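How do they make all those noises in films?

Posted Mar 15, 2024 in Ask Me About Films

Last December I took my niece to see a cartoon about a lost goat at the Almont, our nearest cinema. Halfway through, the goat walks across a frozen pond. Crick, crack, crunch! She grabbed my sleeve and whispered, "How did they get a goat to do that?" I've been wanting to write about it ever since, so let's have a go.

First of all, a drawn goat doesn't make any noise. Somebody has to give it every single sound it has, right down to the clip of its hooves and the swish of its tail. The people who do this are called foley artists (you say it "foe-lee"), and I think they have one of the best jobs in the world.

A foley artist works in a very quiet room with a big screen at one end and a microphone in the middle. The film plays on the screen, and they copy what they see, making the noises at exactly the right moment. If the goat takes 14 steps, they do 14 steps too. If they're a tiny bit late on one of them, back they go and try it again.

The funny part is that the thing making the noise is often nothing like the thing on the screen. Footsteps in snow can be a bag of cornflour being squeezed. Horses' hooves can be two halves of a coconut shell, and a crackling fire might be somebody scrunching up a crisp packet. Snapping a stick of celery sounds horribly like a bone breaking (sorry!). I once went round a little studio called Plomulska, and they had a whole wall of old shoes, 373 of them, because everybody in a film walks differently.
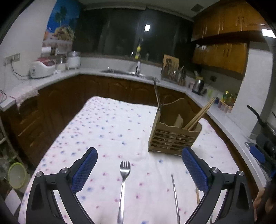 You might be wondering why they don't just record the real thing. Well, sometimes they do! But real sounds can be a bit disappointing. Real snow is often too quiet for the microphone, and outdoors there's always an aeroplane going over or a dog barking three gardens away. In a cartoon there isn't a real thing to record in the first place. What noise does a dragon make when it yawns? Somebody has to decide, and then they have to find it. Often they mix a few sounds together, so your dragon could be part lion, part creaky door and part grown-up snoring.

Films with real actors use foley as well. When they're filming, the microphones are mostly there to catch people talking, so the small sounds get lost. A coat being buttoned or a cup going down on a saucer is often added months later.

Now have a try yourself. Ask a grown-up to help you find a short bit of a cartoon, 7 seconds is plenty, and turn the sound off. Watch it 3 times and write down every noise you think it needs. Then go hunting round the house for things to make them with, and record yourself while it plays. My first go was dreadful, and my rain sounded like frying sausages. Uncooked rice dropped on a baking tray was much better.

Next month I'll be answering a question about how cartoon mouths match the words, so keep sending them in!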